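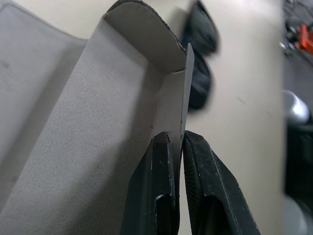 Subtitle timing and screen brightness at the Natside shorts program

28 May 2024

I did the technical prep for the shorts night at Natside again this year. These are my notes on file delivery, subtitles and sound levels. Most of it will only be useful if you run a small festival with one projector and a playback laptop. If you have a proper cinema server, your problems are different and probably more expensive.

The program had 15 films and ran in a single block with one break. Half the films arrived in the format we asked for. The others arrived as whatever the filmmaker's editing software exported by default.

Frame rates

Our call for entries said 24 or 25 frames per second, constant, progressive. We received both of those, plus 30, plus two files with a variable frame rate. A variable rate file will play without complaint on most laptops and then drift against an external subtitle file. In one case the last line of dialogue was 7 seconds ahead of its subtitle.

The fix was to convert both files to a constant rate before touching the subtitles. Doing it in the other order means doing it twice. I know this from last year.

I left the 25 fps films at 25 and the 24 fps films at 24. There is a school of thought that says you should bring the whole program to one rate so the projector never has to change mode. Our projector takes a moment of black to switch, and we put a title card between films anyway, so the switch falls where the audience is already looking at nothing much.

Subtitle files

We ask for subtitles as a separate text file and do not accept them burned in, except for films where the maker insists. Two languages were needed for this audience. With separate files I can put both on the screen, one above the other, in the same typeface and at the same size for every film.

Things that went wrong with the text files:

Accented letters turned into question marks. The file had been saved in an old encoding. Open it, save it as UTF-8, check the first accented word.

Lines too long for the screen. I break anything over 42 characters by hand. Automatic breaking splits names and leaves single words alone on the second line.

Timing taken from a different cut. One film had been shortened after the translation was made. From the fourth minute on, every subtitle belonged to a conversation that was no longer in the film. The director sent a new file the same evening.

White text on snow. The film from Ivanyshyn is set in February and is almost entirely white from start to finish. I used a thin black outline on the letters for that one, then decided it looked better everywhere and applied it to the whole program.

Brightness

The hall has blackout curtains that leak at the top. I measured the center of the screen and the four corners with a white test card up, then again with the curtains open, out of curiosity. The corners were 70 percent of the center, and I can live with that. It is a matter of the lens and the throw distance, and neither is going to change in that building.

I set black level by eye with a dark scene from one of the actual films. Test patterns are fine for geometry. For shadow detail I would sooner look at the thing people are going to watch.
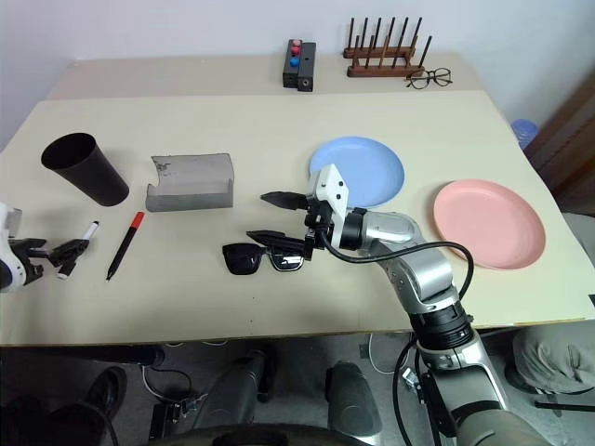 Sound levels

Every film arrives at a different loudness. The music pieces are loud, the documentaries are quiet, and the student films are both within the same minute. I measure each one over its full length and apply one gain value per film. I do not compress anything. If a film has a quiet first half, that is the director's business.

The hall seats 200 and sounds very different when full. With empty seats there is a hard echo off the back wall that mostly disappears once people are in. I set the house level slightly low in the afternoon and bring it up during the opening title. The person who did this job before me set it high and brought it down, and got letters.

One correction for next time: the center speaker should be fed from the dialogue channel on surround files, and I had a stereo downmix patched in its place for the first two films. The difference is small in the middle rows. At the sides, voices came from the nearest speaker.

Playback

I used Statine for the playlist. It holds the gain value, the subtitle file and the frame rate per item, and it does not try to be helpful between items. Last year I used Flatum, which has a nicer window but preloads the next film only when the current one ends. That gave us a gap long enough for someone to turn the house lights on.

The backup was a second laptop with the same folder, same playlist, running in step and muted. It was not needed.

Changes to the call for entries

The delivery page will now say "constant frame rate" in the first line. Subtitle files must be UTF-8 and must match the submitted cut. I am also adding a deadline for replacement files, two weeks before the screening.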